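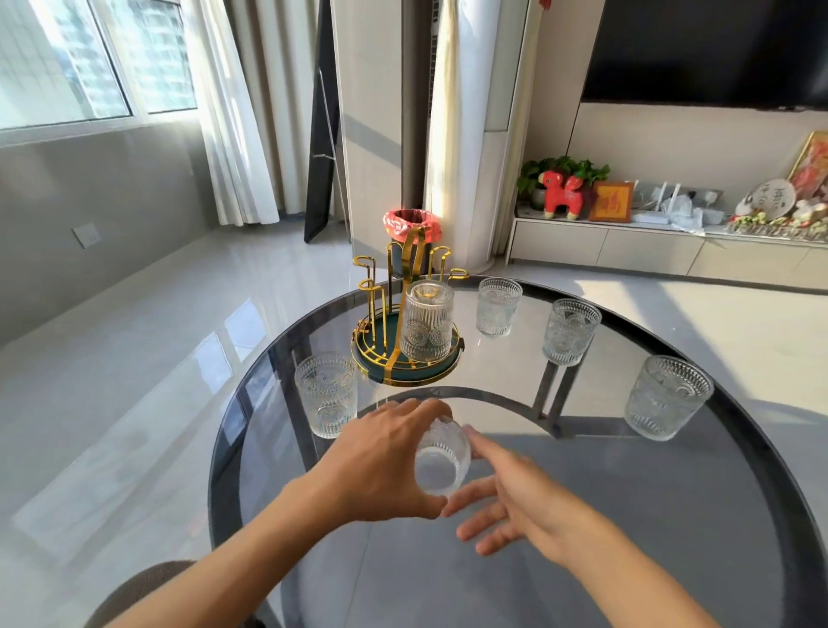
Ticket 3820: Handling rule for glassware, station 2

Status: Reopened, for the second time
Site: Drinville
Project: Skondley demonstration set, cup rack task
Reported problem: The reviewers at Rurcombe keep bouncing our glass episodes under rule 40, "grasp must be unambiguous." We thought ours were. Rurcombe thinks otherwise, and Rurcombe has the reject button.

9:10 a.m.
Read rule 40 again. It says to hold drinkware "by the body, one hand, rim clear." It was plainly written by someone with a mug in mind. Our glasses are clear, embossed all over and headed for a wire rack that wants them upside down. With one hand cupped over the rim and the other coming in from the side, you can turn the thing over without a juggling act. Under rule 40 that first hand is a violation.

9:45 a.m.
Tried it by the book. One hand, by the body, rim clear. To get the glass upside down on the hook you end up with your elbow somewhere near your ear. The policy will learn this too, and we will have to explain it to a robot arm that has no ear.

10:30 a.m.
Checked lighting against rule 12. Clear glass on a smoky glass top in full sun: bright patches on the table, floor tiles visible through it. The rule says "avoid glare where practical." Asked Rurcombe what practical means. Was sent a link to rule 12.

1:15 p.m.
Of 227 episodes in the batch, around 40 were rejected for the rim hand alone. None for glare, which I'd have rejected first.

2:00 p.m.
Proposed wording, sent to Swanepoel for the next revision:

"Two-handed grasps are allowed when the object must be inverted. A hand may cover the rim during approach and turning. It must leave the rim before the glass meets the hook."

3:40 p.m.
Swanepoel accepts the first two sentences and wants "meets" defined. Sent "first contact." Waiting.

Next action: Hold the rejected episodes, don't delete them. Draw the curtains before the next run.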